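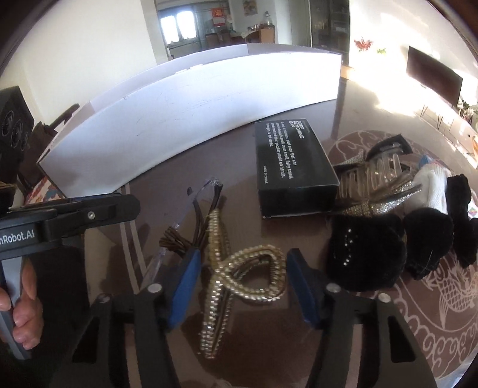 Awards show party tips, quick ones, I'm writing this between the red carpet and the first trophy

Food first. Nothing that needs a knife. People are yelling about gowns, they will not look down. Meatballs, 4 per person, on toothpicks. Dips in the fridge by Tuesday, they taste better.

Ballots. Print them small, 2 to a page, cut with real scissors. Pens on a string or they walk off. Skip the sound categories unless your crowd is weird like mine. Collect before the host comes out, no exeptions.

Freeze the grapes. Use as ice in the bubbly. Doesn't water it down. 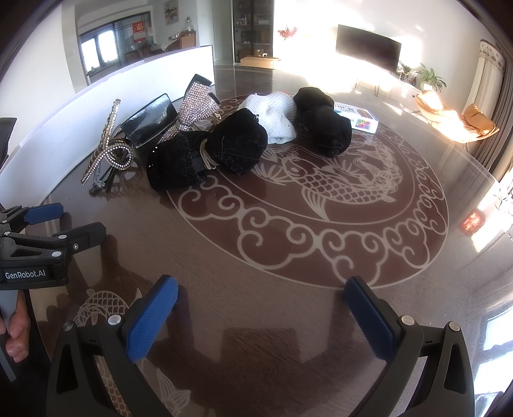 Rings from cold glasses are the big one, because who uses a coaster when the best dressed list is going up. Wipe right away, soft cloth, then dry cloth. Still a white haze next day? Tiny dab of plain mayo, leave it an hour, buff. Try a hidden spot first. On a dark glossy top with a design etched in, like a carp and cloud scrolls, go easy around the lines or you'll be picking mayo out of fish scales with a soft toothbrush. Ask me how I know.

Lipstick on cloth napkins: dish soap, cold water, rub from the back. Do it before bed. Hot water sets it.

Sound. Turn on captions, then you can talk over the speeches and still get the gossip. Volume down at commercials, somebody's in charge of the remote, pick them at 8 when people sit down.

Leftover dip freezes badly. Just send it home with Meriem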